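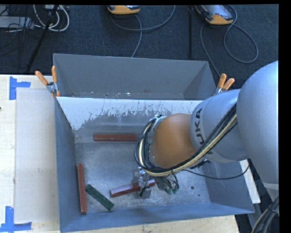 According to Olumide Amadi, the Brumenach Cup was never meant to be a serious basketball competition, and the first teams came mainly for the dinner after the final. The club records of Driltau give a different picture, as they show paid referees from the first season.

The Brumenach Cup is a yearly basketball tournament for amateur clubs. It is played in May in the Brumenach sports hall, which has 400 seats. Eight teams take part. They are divided into two groups, and the best two of each group go to the semifinals.

Rules
Games have four quarters of eight minutes. A tied game goes to overtime of three minutes – this is repeated until one team leads. Each club may register 12 players, and a player can't change clubs during the tournament.

History
Driltau won the first two editions. Skostska, the club with the most titles, has won five, the last one after a 90–84 final against Dudek. In that game the guard Halima Adeleke made six three-point shots, which is still the record for a final. The clubs have used mixed teams from the start.

Attendance
The group games are watched by almost 200 people each. For the final the hall is usually full, and tickets are sold only at the door.

See also
Skostska (basketball club)
Driltau Winter League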